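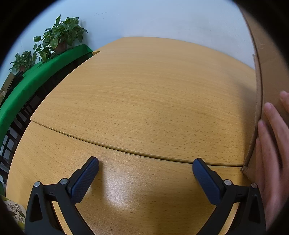
Once the splint comes off after a wrist sprain, the joint is usually stiff and the forearm has lost some of its strength. The exercises on this page are meant to get young players moving again before they go back to catching, throwing or falling on that hand. They are all done sitting down with the forearm supported, and an ordinary table at home will do. On a round wooden table made in panels, look for the join first. One panel can sit slightly proud of the next and leave a lip, and the forearm should lie wholly on one side of it, on the flat. Put a folded hand towel under the forearm if the surface feels hard.

Clinic advice > Hand and wrist > Exercises after a wrist sprain

Print this page | E-mail this page

Before you start

Do not begin until a doctor or physiotherapist has said the splint can come off. A sprain and a small fracture can feel much the same to the person who has one, and the scaphoid bone at the base of the thumb is easily missed on an early X-ray. If there is still pain when you press into the hollow behind the thumb, ring the clinic and leave the exercises alone until you have spoken to someone.

You will need:

- a table and a chair of a height that lets the elbow bend to a right angle
- a hand towel
- a small tin of beans or a light dumbbell, no more than half a kilo to begin with
- a soft ball, or a pair of rolled-up socks

Take off watches, bracelets and rings. Some aching during the exercises is expected. It should have settled within an hour. If it has not, do fewer repeats next time.

Stage one: movement only

Do these three times a day. Most players stay at this stage for a week, and some need two.

1. Bend and straighten. Rest the forearm on the table, palm down, with the hand hanging over the edge. Let the hand drop slowly as far as it will go, then lift it slowly until the knuckles point up. Keep the forearm down throughout. Ten times.

2. Side to side. Bring the whole hand back on to the table, palm flat. Slide it towards the thumb side, then towards the little finger, as if wiping a small arc. The elbow stays where it is. A thin cloth under the palm helps if the skin sticks. Ten times.

3. Turning. Tuck the elbow into the waist with the forearm pointing forwards. Turn the palm up to the ceiling, hold for a slow count of three, then turn it down and hold again. Watch that the elbow does not wander out from the ribs, which is the usual way of cheating at this one. Ten times.

4. Fist and spread. Make a loose fist, then open the hand and spread the fingers wide. Ten times.

Compare with the good side at the end of each day. Put both hands palm to palm in front of the chest, fingers up, and lower the wrists until you feel a stretch. If one elbow sits higher than the other, the bend has not come back fully yet.

Stage two: adding strength

Move on when the stage one exercises cause no more than mild discomfort and the bend is nearly equal on both sides. Do these once a day and carry on with stage one in the morning.

1. Lift with weight. Same position as the first exercise, palm down and hand over the edge, now holding the tin. Lift for a count of two, lower for a count of four. Eight times. Rest for a minute and repeat.

2. Curl with weight. Turn the forearm over so the palm faces up. Let the tin lower the hand, then curl it back. Eight times, rest, repeat.

3. Squeeze. Hold the ball or socks and squeeze firmly for five seconds. Let go completely before the next one. Ten times.

4. Hammer turn. Hold a wooden spoon by the end of the handle, with the bowl of the spoon pointing up. Let it tip slowly inwards until the palm faces down, bring it back upright, then tip it outwards. When this is easy, swap the spoon for something heavier, such as a small saucepan. Eight times each way.

Increase the weight only when two sets feel comfortable on three days running. Amedeo Colombo, who takes our hand and wrist sessions at the Najjar clinic, asks players to write the weight down each day. Teenagers in particular tend to remember a bigger tin than the one they used.

Stage three: taking weight through the hand

This is the part most often skipped, and the one that matters most for goalkeepers, gymnasts and anyone who plays on hard courts.

Start standing, with both hands flat on a wall at shoulder height. Lean in and push away ten times. After a few days without soreness, do the same against a heavy table or a kitchen worktop, with the feet a step back. Make sure whatever you lean on cannot slide or tip. A round table on a centre leg is not suitable for this one. Then move to the floor, first on hands and knees, rocking gently forwards over the palms, and later as a full press-up if that is part of your normal training.

Throwing and catching can begin alongside the wall work. Use a soft ball and a short distance, and increase one or the other, never both on the same day.

Going back to training

The players we see from the Clalumley and Verkavico junior squads follow the same rule. They go back to non-contact sessions when they can do ten worktop pushes without pain, and to matches when grip strength is close to that of the other hand. We measure grip at the follow-up visit. Tape or a soft support can be worn for the first few matches if it gives confidence - it does not replace the exercises.

Stop and ring us if:

- the wrist swells again or feels hot
- there is clicking with pain
- the fingers tingle or go numb
- you are no better after 28 days of regular exercise

Daily record sheets are available from reception, or you can use a page in a school planner. Bring whichever you use to the follow-up.

Last updated: August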